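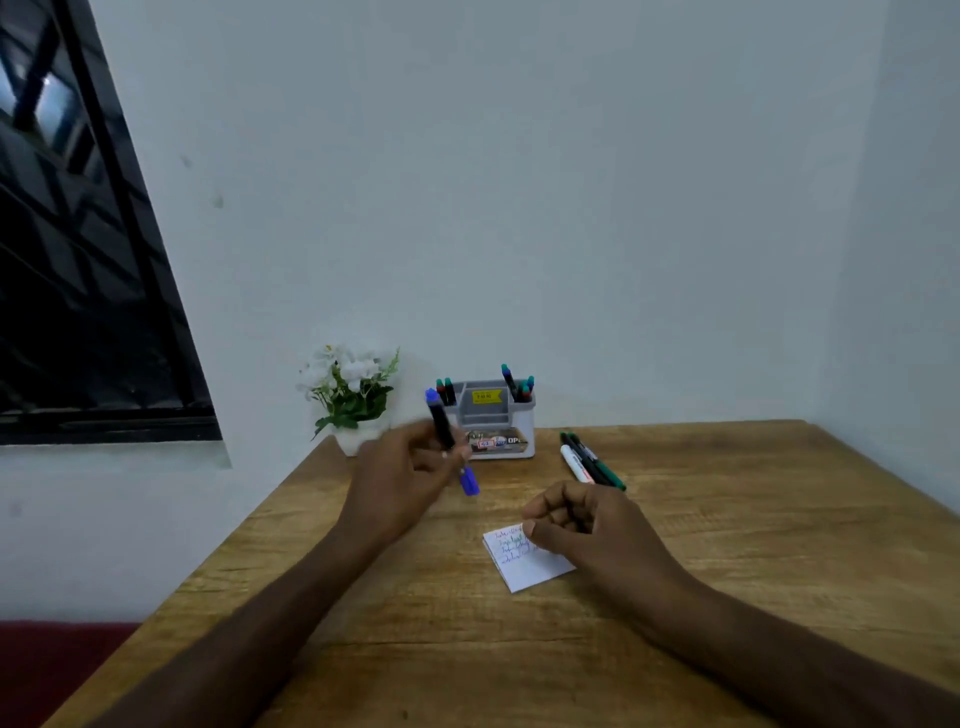 The hardest thing to keep in order is a small table, writes one customer of Dosum, because every pen in the house finds its way there and no pen ever goes back. Her letter arrived in June, and it was one of 91 letters which the company received after it asked its customers how they work and study at home.

Dosum today presents its answer, the Petek line of desk organizers for small tables and room corners. The line will be in stores from September 29, 2020.

The Petek organizer is made of plastic and stands at the back of the table, against the wall, so that the front stays free for a notebook or a laptop. The upper section is divided into compartments. Markers and pens are kept upright with the caps on top, and the user can find the color by looking at the caps. The lower part is closed at the front and gives the organizer its weight, so it does not fall when a long marker is leaning to one side.

"We have read all the letters in our office, and the same wish was repeated in many of them," the company said. "People do not want a bigger desk. They want to sit down in the morning and begin."

The organizers are produced at the Rekach workshop, where the first series is 3,000 pieces. The workshop has 33 employees and has made household goods for Dosum since the company was founded. Petek is sold in gray with white, and two other colors are planned for next year.

Together with the organizer, Dosum publishes a short guide with the name "The Corner Table." It gives advice for those who have only one wall and one window for their work. The guide recommends to put the table near daylight, to keep one plant or one pot of artificial flowers on it and not more, and to test all markers once a month. Dry markers should be thrown away the same day. The guide can be taken without payment in all stores that sell the line.

Customers who bring an old organizer of any brand will receive a discount of up to 51 percent on a second Petek piece. The old plastic is collected and given to Nurico for recycling. The offer is valid while the first series is in stock.

Stores that wish to order Petek or to receive printed copies of the guide are asked to write to the Dosum sales office. Samples are available for the press on request.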